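Incident Report, With Corrections
a short story

The form had a box marked NATURE OF FAULT, and the box was two inches wide. I wrote "stopped" in it, looked at the word for a while, and added "politely."

The arm's name was Skiltalel. The name came from the manufacturer and we had been asked by email not to shorten it. In the lab at Valtesthorpe we called it Dikon, after a word somebody had misread on a crate, and it answered to neither. Its job was glassware. For most of April it had done glassware, nights included, without breaking so much as a rim.

Then on Friday, at 2 in the morning, it logged Fault 458 and quit.

I looked up Fault 458. The manual gave it one line: "See Fault 865." Fault 865 said the gripper was holding an object that it was also not holding, and that the operator should resolve this.

I was the operator. I was in my socks, because the call had come to my house and I had only managed half of getting dressed. The arm wanted to know whether it had a beaker. I told it, through the panel, that it did not. It asked me to confirm. I confirmed. It asked whether anyone was inside the safety fence, and I said no, and it said that in that case who was confirming.

I felt this was a fair question — the panel is on the inside of the fence. It had been on the inside of the fence since the day it was installed, and six separate people had signed the sheet that said it wasn't. One of the signatures was mine. It was a nice signature, too, from back when I still took trouble over them.

So I climbed out, stood on the legal side, and pulled up the wrist camera on the spare monitor.
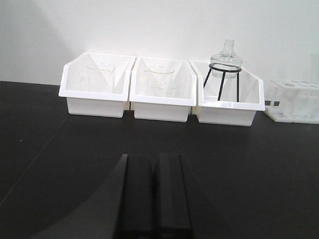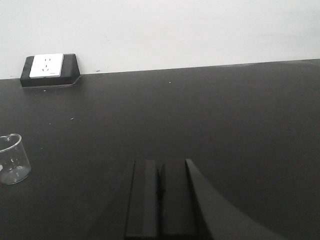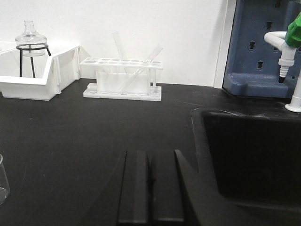

The bench at Valtesthorpe, from the wrist of Skiltalel.

I went through them twice with a cold coffee. Glass, it seemed to me, was the heart of the trouble. Skiltalel had been built to handle things it could see, and then sold to people who own things you can't. If I had to decide at that hour whether a beaker was in my hand or merely near it, I might stop politely too.

The remote help desk, a product called Tam, suggested I wave at the arm. I said I was not going to wave at the arm. Tam opened a ticket saying the operator had declined to wave.

At a quarter to five I waved at the arm.

The fault cleared. The arm rose a hand's width, considered the bench, and asked me to confirm that the safety fence was closed. The button for that was on the panel.

I turned the form over, found there was a second box on the back, somewhat larger, and went to look for my shoes.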